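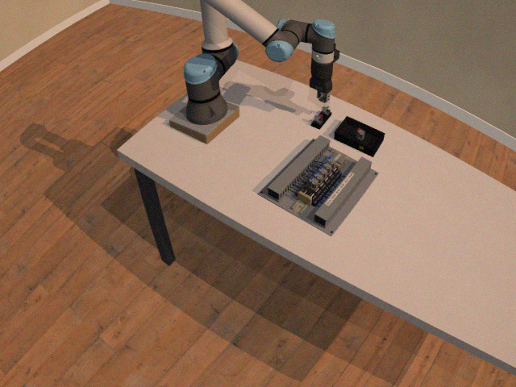 Plank floor

A plank floor (you'll also hear board floor, or just "the floorboards" if you live in an old house) is a floor surface made of long, fairly narrow pieces of wood laid side by side. I've been writing entries for this home encyclopedia for a good while now, and this is the one I get the most mail about, so I've rewritten it from top to bottom and put the fussy stuff about gaps near the end where the fussy people will find it. I'm one of them, no offense meant!

Name and meaning

"Plank" came into English through French and goes back to a Latin word for a board or slab. Carpenters I've talked to don't agree on where a board stops and a plank starts. Golnar Nikzad at the Asadi lumberyard goes by thickness and says anything you could make a scaffold out of is a plank. Flooring stores go by width and call the narrow stuff strip. For this article I'm using plank for the lot, and if that bothers you there's a separate entry on strip flooring (entry 2257) with a much longer argument in it.

Parquet is a different animal. It's made of short pieces set in a pattern, such as herringbone or squares, and the pattern is the whole point of it.

How it goes together

In the oldest and simplest kind, square-edged boards are laid straight across the joists and nailed down through the face. You can usually spot one of these by the rows of nail heads. It's quick to lay and easy to lift again, which your electrician will thank you for, but it does let drafts and dust through once the wood shrinks.

Tongue-and-groove boards have a ridge milled along one long edge and a slot along the other. Each board locks into its neighbor, and the nails go in at an angle through the tongue so the next board hides them. Milling those edges by hand was slow, miserable work, and the style only got cheap enough for ordinary houses once powered planing machines came along in the nineteenth century.

Then there are engineered planks — a layer of real wood glued over plywood or some other backing. People get snobby about these. I did too, until I put them in my own kitchen over a concrete slab, and I've had no trouble with them. The top layer can be sanded if it's thick enough, so ask before you buy.

Which way the boards run

Over bare joists you don't get much choice. The boards have to cross the joists or they'll sag between them. Over a solid subfloor you can do what you like, and most people run them along the longest wall or toward the main window. A diagonal layout looks wonderful in a square room and wastes a fair bit of wood in the corner cuts. Czesław Duda, who laid the floor at the Dindside reading room, ran it on the diagonal against everybody's advice, and I still think it's the best floor in the county.

End joints should be staggered from row to row. When they line up you get what installers call an H joint, and once you've seen one in your hallway you will see it every single day.
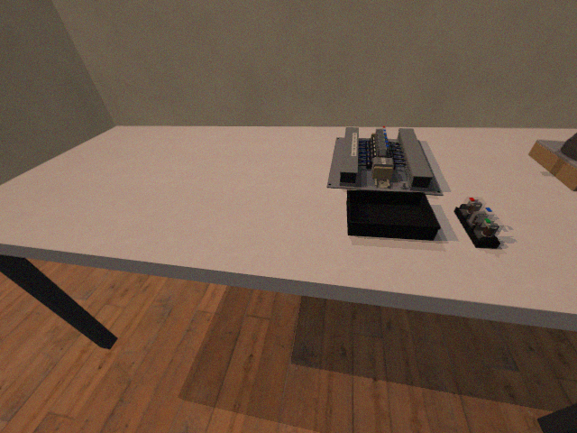 Reading time: 5 min

Color and grain

Fresh wood doesn't stay the color you bought. Cherry goes darker and redder in the light, American walnut tends to get lighter, and oak under an oil finish warms up toward amber. Rugs leave pale or dark rectangles behind them, and I have a fine one where my piano used to be.

How the log was sawn matters as well. Flat-sawn boards show those big looping cathedral shapes. Quarter-sawn boards have straight, close lines and sometimes (in oak especially) shiny flecks running across them. Quarter-sawn costs more and moves less across its width as the seasons change.

Some buyers want every board to match and some want a jumble. Flooring is sold in grades partly for that reason, with "clear" or "select" meaning few knots and "rustic" or "cabin" meaning plenty. The grade names differ between sellers and kinds of wood, so look at the actual boards. Open several boxes at once and mix them as you go, or you'll end up with a dark patch by the door and a light one by the fireplace.

Gaps, squeaks and other complaints

Wood takes in moisture from the air and swells, then gives it back and shrinks. Nearly all of that happens across the board and hardly any along its length. So in a heated house in winter you'll see the gaps between boards open up, and by May they've mostly closed again. Please don't fill seasonal gaps with hard filler in January! The boards swell in summer, there's no place left for them to go, and the filler gets crushed and crumbles out, or worse, the floor lifts.

Floors need a gap around the outside too, hidden under the baseboard. Maysoun Abou Jaoude wrote to me about a floor in Akov that had been fitted tight to all four walls, and it rose in the middle like a loaf of bread. Trimming the edges let it settle back down over one dry season.

Squeaks come from movement, usually a board rubbing on a nail or on the board next door. A screw from below is the neat fix. Powdered graphite or talc worked into the joint will quiet things for a while, and I keep a little bottle of talc in the hall closet for exactly this.

Cupping is when the edges of a board sit higher than its middle, and it generally means the underside is damper than the top. Find the water first. If you sand a cupped floor flat before it has dried out, it will go the other way later and you'll have crowned boards, with less wood left to fix them.

Finishes

Wax is the old way and needs regular buffing. Oil soaks in and can be patched in one spot. Polyurethane sits on top as a film and is tougher, but a deep scratch in it often means redoing the whole room. For sanding between coats I've had good results with 220 grit, though I'm told a worn 150 does as well, and whatever you use, vacuum twice.

See also: Baseboard; Joist; Parquet; Strip flooring; Subfloor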